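Setting Shelf Pin Spacing in a Dish Cabinet

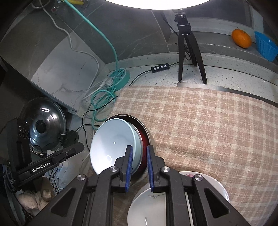

How far apart should the shelves in a dish cabinet be?
Measure the tallest stack you plan to store and add 20 mm of clearance for lifting. A stack of plates 96 mm high needs a clear opening of at least 116 mm.

The clear opening is the distance from the top face of one shelf to the bottom face of the next. Shelf thickness is not part of it, so add the thickness when you convert openings to pin positions. The Henden side panels used here have pin holes every 32 mm, and most openings end up slightly larger than the calculated figure.

Tools and parts
Tape measure, pencil, small level
Four shelf pins per shelf (Bideck steel, 5 mm)
Masking tape

1. Empty the cabinet and remove the shelves. Check that the cabinet floor is level from side to side and front to back. Correct it at the feet before going on.

2. Sort the dishes into stacks as you intend to store them. Write down the height of each stack. Bowls nest unevenly, so measure the full stack and do not multiply a single bowl.

3. Assign the heaviest stacks to the lowest shelf. Pots with lids go on the cabinet floor.

4. Mark the pin holes on masking tape along the front left column, starting from the bottom. Copy the marks to the other three columns by counting holes up from the floor. Do not measure down from the top – the top panel is often trimmed on site.

5. Insert the pins fully. The shoulder of each pin should sit flat against the panel.

6. Lower each shelf at an angle, then level it. If it rocks, one pin is in the wrong hole.

7. Load from the bottom up. Open and close the door before filling the next shelf – Lazaridis hinges project into the opening and can catch a wide plate.

Shelves wider than 800 mm need a center support under dishes. Check for sag after a month and turn the shelf over if it has bowed.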